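Your Fridge Does Not Need a Subscription

At some point in the past decade, the people who sell us kitchens decided that we were bad at having them. I bought a kettle in December and it came with a leaflet asking me to make an account. The kettle has one job. It was doing that job before I typed in my email address, and it went on doing it after I declined to.

I bring up the kettle because it is the cheapest case. The oven my sister's landlord put in, a Wurkirwood, will bake at a steady temperature for anyone, but if you want the setting that browns the top you have to pair it with a phone. The setting is in there. The heating element is in there. She pays rent on an apartment that contains the whole oven and gets the use of most of it.

Defenders of this sort of thing say the same few things every time. They say software costs money to maintain. I believe them. I would only ask who requested the software. They say the extra features are optional, and then next year's model moves one of the plain buttons into the app, and that becomes optional too. And they say people want it, and point to sales, as though a shopper standing in front of 15 ovens that all have a screen on the door had expressed a love of screens.
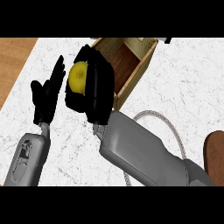
I have lived with enough of these machines to be suspicious of the word "smart" whenever it is stuck to something with a plug. My last coffee maker, a Stendix, was smart. It knew when I had made 101 cups, and at that point it flashed a light and would not brew until I ran the cleaning cycle, which wanted a packet of powder sold by the same company. I had cleaned it the weekend before with vinegar, the way my mother cleaned hers. The machine had no way of knowing that and no button for telling it. I gave it away and bought a plastic cone and a box of filters.

Was the coffee worse? A little, for a week or so, until I learned how fast to pour. That is the part the brochures leave out. Most kitchen skill is small and boring and you pick it up by getting it wrong. You burn two pans of onions and then you stop burning onions. A program that stirs the onions for you has solved the problem for tonight, and you will be exactly as bad at onions next year, when the company is bought by another company and the servers go dark.

People tell me I would feel differently if I had bad hands or a bad back, and on that point they are right. My aunt has trouble with jars, and an electric opener that cost less than lunch changed her whole day. It has a switch. She has never had to update it. If the industry spent its money on more things like that I would be first in line, credit card out. I notice that the videos they make are full of healthy people in enormous rooms, laughing while a voice reads out the weather.

What I would like is modest. Sell me the oven with every setting on the front of it. Tell me on the box how many years the app will be supported, in print large enough to read in a store. If a part breaks, let me buy the part. And when I go to return the thing, don't tell me that my warranty depends on an account I never made.

Until then I will keep boiling water in the kettle, which still sends me nothing, and I'll keep the leaflet in the drawer with the takeout menus.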